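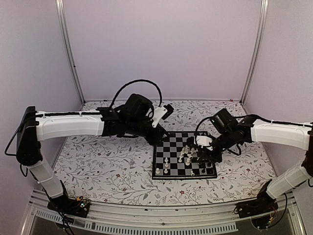
## 3. Method, or what was left of it by July

The original proposal promised a pair of arms that would play chess. Our supervisor, Saturnino Goicoechea, read it and crossed out "play." What remained was picking up chess pieces and putting them somewhere agreed upon in advance, and this took the whole term.

We compared two ways of training the policy. The first, Skotholm, learned from 200 demonstrations in which each arm kept to its own half of the board. The second, Ortuño, used the same number, but either arm could go for any piece. (Both are named after streets in Rindville. We had run out of ideas by then.) The network, the camera views and the training time stayed the same.

An attempt counted as a success if the piece was lifted, moved to the target square and left standing. A piece lying on its side in the correct square was a failure, despite a long argument on Friday from the half of the group that had trained that model.

## 4. Results

Over 1,243 attempts, Skotholm placed pieces more reliably. Ortuño was faster when it worked. It also spent a good deal of time with both grippers politely waiting for each other over the same pawn, and we had to add a timeout of 8 seconds so that we could go home.

Crowded pieces were the main trouble for both. A gripper coming down for one pawn tends to nudge its neighbor, and the policy has seen very few demonstrations of what to do next. We had carefully thrown those out as "bad data." Putting four of them back in and retraining helped more than we would like to admit, though with so few we can't claim much.

We did not test on a plain tablecloth. Rumuvard, whose grant paid for the motors, has asked about this twice.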